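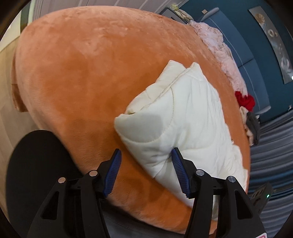
**Abb. 7.1** Handgeführter Zweifingergreifer an einem gesteppten Kissen. Die blauen Griffpolster sind fein gerippt.

# 7 Weiche Gegenstände greifen

Wer einen Greifer selbst baut, probiert ihn gern an einem Holzklotz aus. Der Klotz gibt nicht nach, liegt still und sieht von jeder Seite gleich aus. Danach heißt es im Werkstattbuch: »funktioniert«. Wir halten diesen Eintrag für wertlos, solange daneben nicht steht, womit geprüft wurde.

Ein Kissen auf einem großen Plüschkörper (Abb. 7.1) ist die unangenehmere Aufgabe. Beide Flächen geben nach, und wo die eine aufhört, lässt sich mit den Fingern schlechter feststellen als mit dem Auge. Ob das Polster am Stoff haftet oder nur daran lehnt, verrät ein Standbild ohnehin nicht.

In der Gemeinschaftswerkstatt Bresemcombe hat Oliwia Lis ihren Greifer 194-mal an Textilien angesetzt und jeden Versuch notiert. Ihr Mitstreiter Bevan Ellery hatte nach 14 Versuchen bereits eine Erfolgsquote ausgerechnet. Auf welche der beiden Zahlen man bauen möchte, darf jeder selbst entscheiden. Auch die längere Reihe sagt übrigens wenig über Handtücher, wenn sie an Kissen entstanden ist.

Misstrauen verdient außerdem die Hand am Griff. Ein Mensch korrigiert Winkel und Druck, ohne es zu merken, und schreibt das Ergebnis anschließend der Mechanik gut. Was handgeführt gelingt, muss an einem Arm neu nachgewiesen werden.

## 7.1 Was vor dem ersten Versuch feststeht

Legen Sie schriftlich fest, wann ein Griff als gelungen gilt: wie hoch der Gegenstand gehoben wird, wie lange er hält und ob Nachfassen erlaubt ist. Ziehen Sie die Schrauben an den Fingern nach und notieren Sie den Zustand der Polster. Fehlversuche bleiben im Protokoll, auch die peinlichen.

Abschnitt 7.2 behandelt die Reibung an gerippten Polstern, Abschnitt 7.3 das Nachgeben der Unterlage.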